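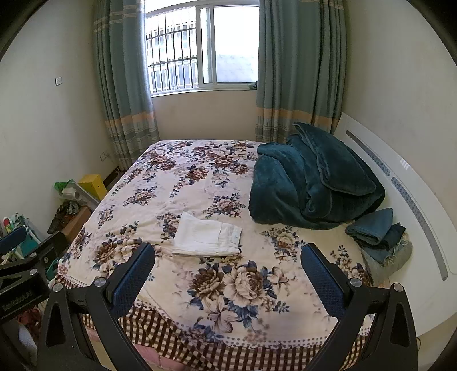

Hatsue Maruyama
Module tutor, Household Automation. Handout 4: working rules for hand-held gripper sessions in homes

Read before your first home visit. Short version of what I say in class, the long one is on the Petport page under week 4.

Before you start
Consent form signed by everybody who lives there, not just whoever opens the door. Session length agreed out loud. 40 minutes maximum, then a break, even if the householder says carry on. Screws on both jaws checked by hand. Pads wiped. If a pad is peeling, stop and swap it.

Private things: letters, medicine, family photos, screens. Ask the householder to put them away. Don't move them yourself, ever. If you spot one halfway through, end the take and log it as P.

During
One task per take. Say the task first, then open the jaws fully, then go in. Slow. Most of the takes rejected in November were rushed in the last few seconds. Keep your free hand out of the jaws. Long sleves rolled up. 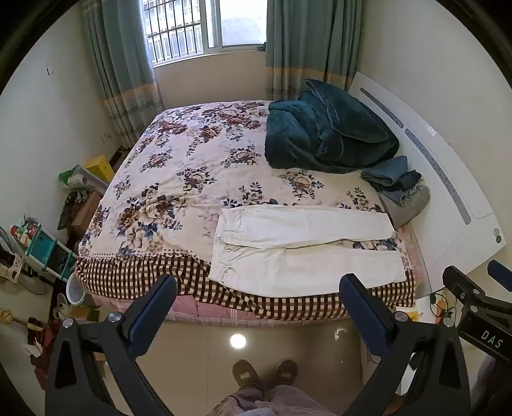

Footing and cables come next, and this is the bit people lose marks on. The Kuroda checklist says closed shoes with a grip sole for all standing work, and Jozef Vermeulen will fail you on it at the practical. Tile is the worst surface for it. Slippers on shiny tile with black cables trailing by the bed, as here, is two lines on your risk sheet before you've touched the trousers. Route the cable behind you, tape it if the householder agrees, and clear a strip to step back into.

Soft goods (trousers, blankets etc)
Pick from a fold, not a single layer. No pulling on labels or loose threads. Drop it? Leave it, finish the take, mark D. Don't tidy up and pretend.

After
Log within 9 hours. Room, task, number of takes, any P or D marks. Files over to the Hoson drive, then wipe the card. Anything odd goes to Vittoria Zanetti, not the group chat please.

Rule sheet is 31 lines, you need all of them for the test. Bring it printed, room 128.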